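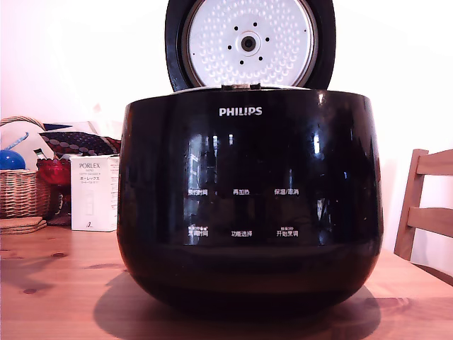 Anari, November 25, 2024

Dealer offered me less than spot for my silver rounds, is that normal?

Skullari
I have 68 ounces of silver, all one-ounce rounds, and I'd like to sell most of it before the holidays. I bought them a few at a time over the years and always paid a bit over spot, so I figured I'd get at least spot back. Well, I took them to the coin shop near me and the guy offered six percent under! He was nice enough about it, and he did test a couple of them on his machine while I stood there, but I left with the whole box still under my arm and feeling kind of dumb. Is under spot just how it goes for generic rounds, or am I being lowballed? They're all privately made, none from a government mint, and a good number of them have that milky look on one side. I also have a small gold coin in a plastic holder that I might sell at the same time if the price is right. I'm not in a hurry, I just don't want to get taken.

Trornent
Yep, normal. Generic rounds are the bottom of the pile for most shops. They have to turn around and sell them to somebody, and when plenty of people are walking in with silver and not many are walking out with it, the buy price drops. I sold a bunch in July and got a worse offer than yours from the first place I tried, then a much better one across town the same afternoon. Call three or four shops, tell them exactly what you have and ask what they pay as a percentage of spot. If they won't say anything over the phone I skip them. The milky spots shouldn't matter for plain rounds, they're priced by weight anyway.

Dijkstra
Agree with calling around, and I'd try an online buyer too — some of them will lock the price for 48 hours or so while you get the package together. Read the part about shipping and insurance before you say yes, though. I once got a quote that looked great and then the postage ate up every bit of the difference. Ask what happens if spot moves while the box is in the mail, and get the answer in an email.

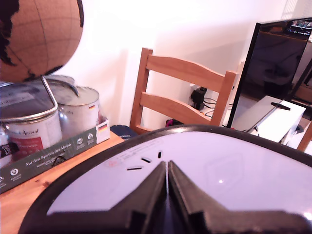
The gold coin is where I'd slow down a little, because the kind and the year might put it above its metal value, and a shop that's only thinking about melt won't bring that up. Get it priced separately, and leave it in the holder! Most places will give you a ballpark from photos, but shiny surfaces are a pain. You get a bright little white spot like the one on the right of that pale plate with the black rim, and printing goes faint and blurry the way it does off to the left of the slots, and then the buyer can't read your label at all. Tilt the holder a bit, stay away from the overhead light and take the front and back separately.

Trornent
Oh and don't clean anything. I forgot to say that. Milky or not, leave it alone.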